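Teaching a household task by teleoperation in Plinside

The vendors say anyone can teach a robot to tidy a house in an afternoon. I doubt it, but if you're going to try, start in simulation, where dropping things costs nothing.

1. Load one house and leave the layout alone. Fancy randomizing can wait.
2. Pick one object and one destination. Write the instruction down before you touch the controller.
3. Drive slowly. Jerky hands make jerky data.
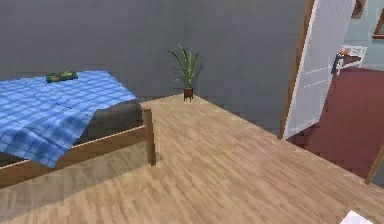
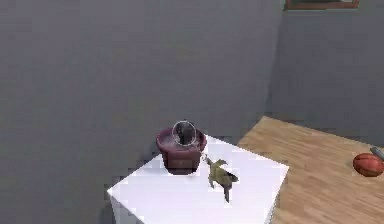

4. Toss any run where you hesitated for ages over a grasp. The policy will learn to dither too.
5. Record 70 clean runs, train, then test with the object somewhere new. My first policy failed that test badly, whatever the Plinside brochure claims about generalizing.

If it still fails, check your camera timing before recording more. I wouldn't believe any success rate measured on the starting layout.

Related
Darnow controller setup
Anghel arm: is it worth the money?
Replaying bad demos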